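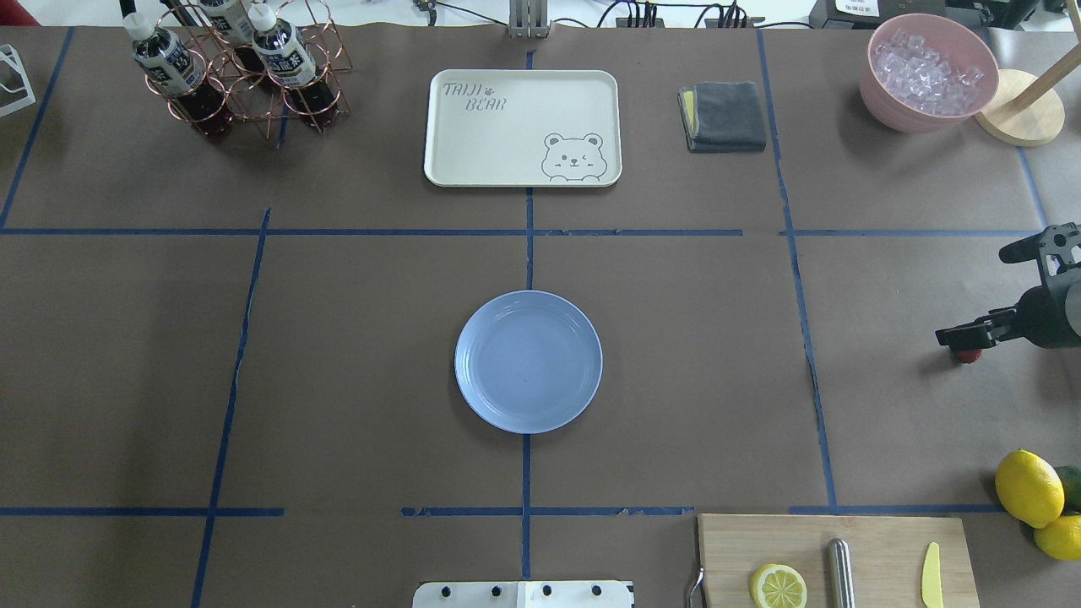
Evaluation notes: the Preltley tabletop kit from Gelon

May 7, 2020

The Preltley kit has been on loan to this office since December, and the loan ends this month. These notes record what was learned during that period and are offered to readers who are weighing a purchase or a rental. No payment was received from Gelon, and the firm has not reviewed the text before publication.

Preltley is sold as a complete package for teaching and testing two-armed work at table height. The base package consists of the arms with their grippers, a mounting plate, the control software, which is called Zikix, and a printed manual. Objects for the arms to handle are not supplied. The buyer is expected to provide them, and the manual gives little advice on how to choose them.

The choice made for this evaluation was the preparation of cold drinks. Such work calls for a reasonable range of handling problems: citrus fruit, plastic bottles in a wire rack, a serving tray, a folded cloth and a bowl of ice. The tabletop was covered in brown paper and divided with blue tape, so that an object could be returned to the same cell between trials. This arrangement is inexpensive and is recommended. The tape does lift and fray with use, particularly at the crossings, and a spare roll should be kept at hand.

Installation required two days. The first was spent almost entirely on the base, which must be bolted down and leveled before Zikix will accept a calibration. The manual states that one person can do this. In practice a second pair of hands was needed. Cabling proved to be the weaker part of the design. The leads leave the arm on the outside, and they require more slack than the diagrams suggest. Buyers should plan the position of the power supply before the table is placed against a wall.

A total of 1624 trials were logged over the loan period. Results with lemons and other firm objects were good from the first week. Flat objects were another matter. The parallel fingers approach a tray well when the raised rim is free, but a folded cloth was frequently pinched by its top layer alone, and thin plates were pushed across the paper before they could be lifted. Gelon offers a softer fingertip for such cases at additional cost. The part was not included in the loan and no opinion is given on it.

Zikix itself is plain and stable. It stopped without warning 3 times, in each case after a long session, and the work in progress was recovered on restart. The menus use ordinary words, and a new operator can run a stored routine after nearly 4 hours of instruction. Editing a routine takes longer to learn - the timeline view is crowded, and the undo command reaches back only a single step.

Support was supplied by Demissie, the regional distributor, whose replies were courteous and usually arrived by the next working day. One replacement cable was sent without charge.

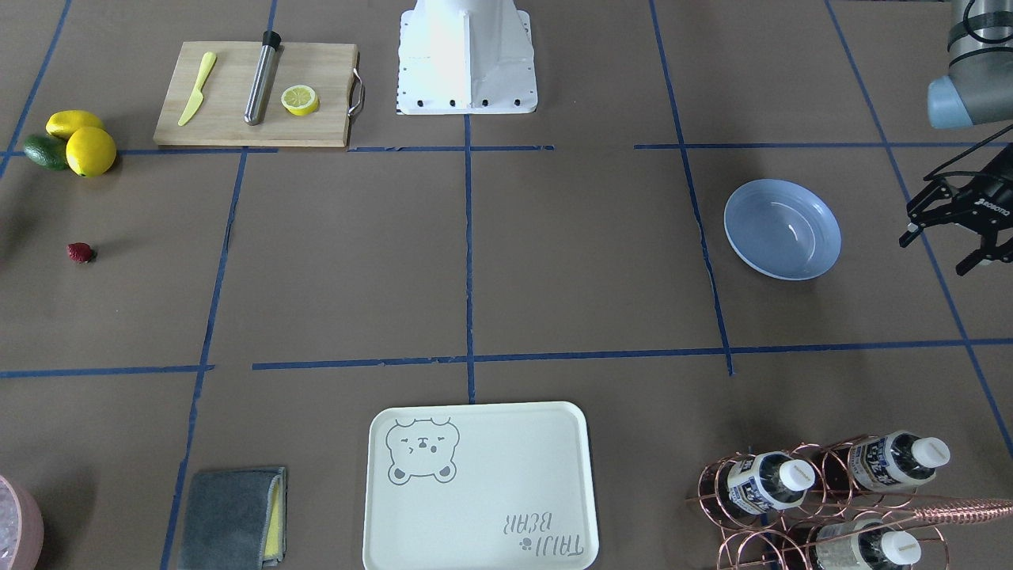 Can the kit be used without taping out the table?
The software does not depend on the tape, and routines will run on a bare surface. The grid serves the operator, who must put each object back by hand before the next trial.

The rental terms deserve a careful reading. The minimum period is a full quarter, and return freight is charged to the customer. For a school or a small laboratory with a settled program of work, purchase is likely to be the better course. For a single project, rental remains sensible, provided that the installation time is counted against it.

The kit will be packed and returned to Demissie at the end of the month. Questions about the trial records may be left in the comments.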